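Avley Swap Weekend Is Back, and My Bedroom Has Paid the Price

I told myself I'd give up two pairs of pants and a scarf this year. Then the flyer came through the door for the Avley clothes and linens swap, and by lunchtime I was sorting everything I own on top of the bed!

For anyone new to the neighborhood, the swap runs for one weekend in April in the old Lesholm hall, doors at 9 in the morning. You bring clean clothes, bedding and curtains, you get a paper token for each piece, and you spend the tokens on whatever catches your eye. Last spring over 3000 pieces changed hands. Érica Vieira, who has run the sorting tables since the start, tells me she'd like to see more bedding this time (blankets especially) and a lot fewer novelty T-shirts.

"People hang on to blankets forever," she said when I called. "They've got a closet full and they sleep under the same one every night."

Guilty, I'm afraid. I have a weakness for anything with a loud print, and the patchwork quilt with the mandalas and paisleys is staying right where it is. So is the yellow headrest, before my sister asks again. The olive pants are going, though. I folded them first so I couldn't change my mind.

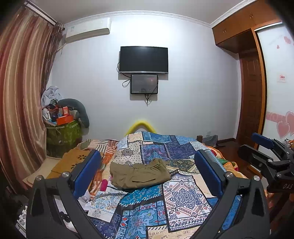 Sorting for the swap: olive-green pants on the patchwork quilt, with a striped blanket bunched up on the left.

The floral blanket is still under discussion in our house. I say go, my husband says stay, and he'll probably win that one.

A few changes from last year. Drop-off is now at the side entrance on Magalhães Street, where Rachid Belkadi and his crew will be handing out tokens from 4 in the afternoon the day before. Each household can bring up to 87 pieces (don't ask me how they landed on that number, I did ask, and Rachid just laughed). Pillows and mattresses are still a no. Shoes are a yes, as long as they come tied together in pairs.

There's also a mending corner for the first time. Orhun Kozan is bringing two sewing machines and says he'll do hems and zippers while you wait, for one token each. I have a skirt that's been waiting on a zipper for longer than I'd like to put in print, so I'll be near the front of that line.

Whatever's left at closing goes to the Sirkilon shelter, which took 500 pieces last time and would happily have taken more.

Bags with your name on them, please, and pockets emptied. Érica found a house key in a raincoat last year and it's still hanging on a nail by the hall kitchen, if it's yours.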